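Fiction > Short stories > Money and markets

Cookies help us remember your reading preferences. Accept all | Manage settings

The Ternov Position

The Ternov position opened at 490 pence and was recorded on line 42 of the model. Kojo Adjei had built the model himself. It took eleven inputs, and one of them, the discount rate, was typed in by hand.

Ternov made valves for water companies. It had two competitors, Wesero and Kong, and a pension scheme in modest surplus. Adjei bought for the fund in three blocks over three weeks, as the policy required. The file note gave a fair value of 610 pence and a review date in May.

By the first week of May the price was 178.

There had been a profit warning, then a second one correcting the first. The finance director had left to pursue other interests. Adjei updated the revenue line, the margin line and the line for exceptional costs. The model returned 602.

He checked the formulas. Each cell pointed where it should. He changed the tax rate to see whether the output moved, and it moved. He changed it back.

"What does it say?" asked Mrs Plollow, who chaired the Thursday meeting.

"Six hundred and two."

"And the market says one seventy-eight."

"Yes."

"Then one of them has an error in it."

He took the file home, against procedure, and read it at the kitchen table from the first page. The error was on page 15. It was a footnote about the long-term growth rate, which he had set at four per cent pending confirmation. The confirmation was to come from the company. He found his own letter asking for it. He found no reply, and behind the letter he found the envelope, stamped and addressed in his handwriting.

He entered two per cent. The model returned 311. He entered one per cent and it returned 240. He entered zero and sat for a time looking at the result, then made tea.

His wife came down at half past one and asked whether he was coming to bed.

"I'm testing a sensitivity," he said.

"Is it bad?"

"It's linear for most of the range. After that it isn't."

She put the milk back in the fridge and went upstairs.

On Thursday he circulated a revised note of one page. It stated the original assumption, the corrected assumption and the difference in pence. Under the heading Cause he had written "Letter not posted". Mrs Plollow read it twice and asked if there was a recommendation.

"Hold or sell," said Adjei. "The note supports either."

"Which do you support?"

He looked at line 42. The price had refreshed while they were talking and was now two pence higher.

"I would like to post the letter first," he said.

She wrote something in the margin of her copy and turned to the next item, which was Kong.
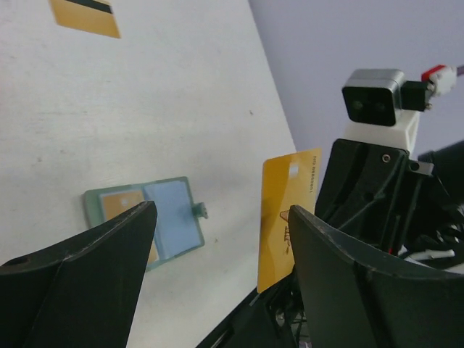 By Kojo Adjei
Posted 04/07/2023

The narrator's surname is mine and the arithmetic is too. A second story, set in the Wesero accounts department, will follow when I have finished checking it.

Contact the editors | Copyright remains with the authors | Back to top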